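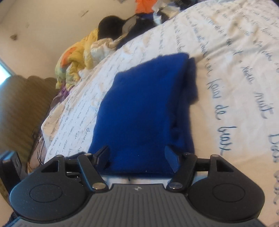

**Dralell hand gripper vs. the Plamora one – soft stuff**

**helju_u**
I've had both handhelds for a while now and finally did a proper side by side on fabric. 100 grabs each, all on a bed, mostly fleece and blankets. The Dralell is the one in my pic, on the folded blue fleece. It missed 5. The Plamora missed 24, nearly all on thick folds, where the fingers close on the top layer and leave the rest behind. I really wanted the Plamora to win, it's so much lighter!!

**scanlon_fan**
Is that the ribbed pad or the smooth one? My smooth pads were useless on fleece.

**helju_u**
Ribbed. Haven't tried smooth on the Dralell.

**clodagh.cronin**
Then I don't think it's a fair fight – the Plamora ships with flat silicone. Swap the pads and run it again. I'd bet most of that gap goes away.

**helju_u**
Ok but I'm comparing what comes in the box. Most people won't print new pads.

**clodagh.cronin**
Most people on THIS forum will lol. Also fleece is easy, it bunches up between the pads for you. Try a flat bedsheet or that duvet cover. My Dralell slides right off cotton unless I come in steep.

**wristcam88**
Agree with Clodagh on cotton, disagree on the pads. I put ribbed ones on my Plamora in August and it still lost the bottom layer. I think the linkage flexes.

**helju_u**
Hm, that's kind of what it feels like in the hand too. I can borrow a set of Wovance pads that fit both, so I'll redo it with those and throw in the duvet cover. Same grab angle for everything this time.

**scanlon_fan**
Post the misses too please, not just the totals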